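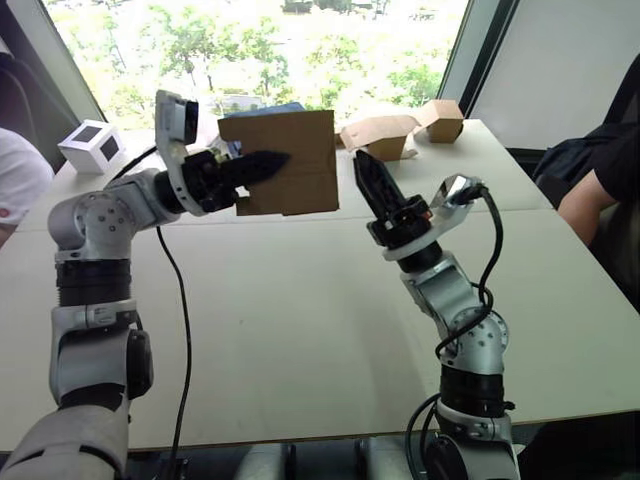 Bergeron never left Jengate, according to Roya Asadi, and every theory that has him walking out through the north gate is built on a bad translation. She has been saying so on the Clendum boards for years. She said it again in November, when the remaster came out with new subtitles and the whole argument started over.

For anyone who hasn't played it, Clendum is a role-playing game set on a long, cold coast with two towns of any size. Brevley is where you start. Jengate is where you end up, after the flood, and it is where you meet Bergeron, a ferryman who takes no payment and who seems to know your father. He has very few lines. At the end of the Jengate chapter he is gone, his boat is still tied to the post, and the game goes on for a good while without mentioning him.

Then in Clendum 2 there is a man in Brevley called the Ferrier. He has Bergeron's coat and Bergeron's cough. He doesn't answer to the name. If you ask him about Jengate he says he has never been north of the salt works, and the conversation closes.

Most players took it for granted that the Ferrier was Bergeron under another name. The official guide never said so. The character files list them separately, with different ages, but those files also list the innkeeper's dog twice and give the mayor no age at all, so people have tended to use them when they help and ignore them when they don't.

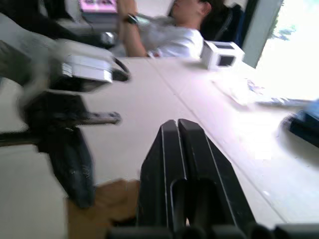

The main evidence on the other side is the logbook. It is in the ferry house, behind the stove, and you can only pick it up if you go back to Jengate before you speak to the magistrate. There are 39 entries. Most of them are weather and the names of passengers. The last one was translated in the first English release as "I go over tonight and will not need the boat." That line did a lot of work. If Bergeron went over the hills without a boat, he could reach Brevley by the end of the winter, which fits the start of Clendum 2 nicely.

The remaster changed it. The entry now reads "I cross tonight. The boat can stay." Some players think this means the same thing. Others point out that "cross" is the word the people of Jengate use for dying, all through the chapter, and that the old translation used "pass" in those places and "go over" in the logbook, so English-speaking players had no way to see that it was one word. In the remaster it is "cross" every time. The widow by the well says her husband crossed in the spring. The priest asks who will cross next. Then you find the logbook.

It is a fair point, and it changed some minds. The wiki page for Bergeron was locked within a day of the release, after the line giving his status had been switched from "alive" to "deceased" and back so often that the history page was hard to read. It currently says "unknown," and both sides dislike it.

Afshin Sharifi wrote the longest of the replies, and it is still the best case for the Ferrier being the same man. He accepts the new wording. His argument is about the coat. In the Jengate chapter Bergeron's coat has a torn left pocket, and if you look in the sewing basket at the ferry house you find green thread. The Ferrier's coat has a left pocket mended in green. The models in the sequel were made from scratch, so somebody had to decide to put the thread there. Sharifi says a dead man's coat could end up in Brevley, but a dead man's cough could not.

The cough is a weaker point than it sounds. The same recording is used for a fisherman in the opening hour, for a guard, and for the old woman who sells rope. Sharifi knows this, and in a later post he moved the cough down to a footnote and put more weight on the ferry whistle, which the Ferrier keeps on a nail above his door. You can't take it or examine it. It only shows up properly in the remaster, where the inside of the house is lit from the window.
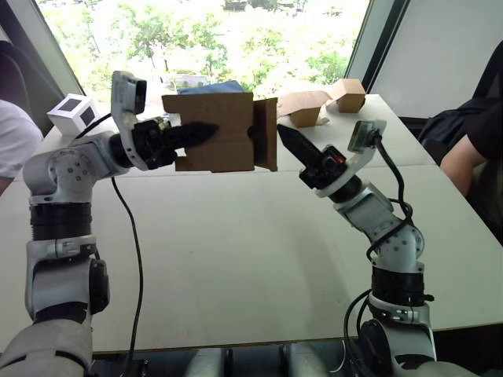
There is also the matter of your father. Bergeron tells you that he owed your father a crossing. Under the old translation this was a debt of a boat ride. Under the new one it could be something darker, and there is a small group of players who now believe that Bergeron took your father's place in the flood and that the whole Jengate chapter happens after his death. They note that he never touches anything on screen except the oar. They note that no one else in the town speaks to him. I played the chapter again with this in mind and found one exception, a boy on the quay who says "Morning" as Bergeron goes by. He may be talking to the player.

The 3 side stories added to the remaster don't settle it. Two of them take place in Brevley before the first game, and the other is about the salt works and has a cast of its own. Players had hoped for a scene at the north gate. The gate is there, with better snow on it, and it is still locked from the inside. Asadi considers the lock good evidence. Anyone leaving that way would have had to leave it open, she argues, or have someone close it behind him, and the gatekeeper drowned in the flood.

Sharifi's answer to that was a screenshot of the gatekeeper's key, hanging in the Ferrier's house next to the whistle. At least, he says it is the key. The texture is small and a number of people have said it looks like a fish hook. The thread about it was still open when I last looked, and someone had just asked whether the salt works has a door with the same lock.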